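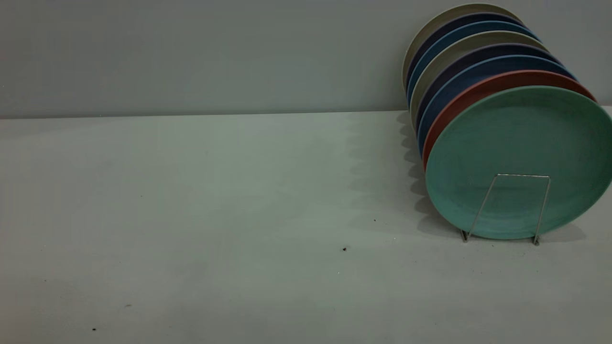
Plates on their edges, green one at the front, wire stand holding the row.

From: Valdis Vasiliauskas
To: Falulgate Kitchen and Table list
Date: 20 September 2026
Subject: Re: Plates, upright or in a pile?

Wael Amrani wrote:

> Hello all, I'm hoping somebody can settle something at our end. We moved
> into the flat in March and the kitchen has one decent cupboard, which is
> deep and low and already full of pans. The dinner plates live in a pile on
> top of the bread bin and I'm fed up with it. Whichever one I want is at the
> bottom. My sister says stand them up on the worktop in a rack, my mother
> says that is how you get chips. Does anyone keep their everyday plates
> upright, and do they stay put? Also, do mixed colours look daft on show?
> Ours come from three different sets.
>
> Wael

Dear Wael, and everybody,

Your mother and mine would have got on. Mine kept her plates in a pile with a sheet of kitchen paper between each one, and you had to put the paper back afterwards or there was trouble. I did the same for years out of pure obedience and only gave it up when we moved to Ashour Road and found ourselves with a long run of worktop and hardly any cupboards, so I have a good deal of sympathy with the bread bin.

The photograph at the top should answer the second half of your question better than I can. I think mixed colours look lovely. There's the mint green, then a terracotta red, then blues and navies with a pale greyish beige one in among them, and a cream one right at the back against the wall. From the side you mostly get a thin curve of each rim, so what you notice is the stripes. If they were all white I doubt I'd look twice. The pale wall and the light grey top help as well, I think — with busy tiles behind them it might be a bit much.

As to whether they stay put, it depends on what they are leaning on. A row like this wants something solid behind and something in front. The wall does the one job and a little stand does the other. You'll see how plain the stand is, just a bent wire with a bar across the top and two legs splayed out. I have also got one of the wooden racks with a slot for each plate (a Mellus, bought at the market for 4 pounds and a bit wobbly when I got it), and that is better if you have children reaching up, because each plate stands on its own and you can take one from the middle without the rest shifting. With a leaning row you really want to take from the front and put back at the front. I broke a very nice Stekach side plate learning that.

On chips, I would say your mother is half right. In my experience it is the putting down that does it, edge first on a hard top. Lower the plate gently and tip it back on to its neighbour, and don't let it drop those last few inches. If you are worried, a strip of that rubbery drawer liner under the row is a great comfort, and it stops the bottoms creeping forward too. I cut mine from a roll that has lasted me 12 years and there is still enough left to line a wardrobe.

Do make sure they are properly dry first. I once stood a batch up straight from the draining board and found a ring of water under them the next morning, and the liner smelt of pond for a week. And keep the row well away from the hob, or you will be washing the front one before every meal.

One more thing and then I'll stop. Put the plates you use most at the front and the big serving ones somewhere else altogether. I tried to keep our oval platter at the back of the row for the look of it, and it pushed everything forward until there was no room to butter toast. It lives on top of the fridge now, under the cake tin.

Do let us know what you decide, and if you do go for a rack, measure your widest plate before you buy. I have a spare roll end of liner if you want it, enough for a row of eight or so. Send me your address off list and I'll pop it in an envelope.

With warm wishes to you and your mother,

Valdis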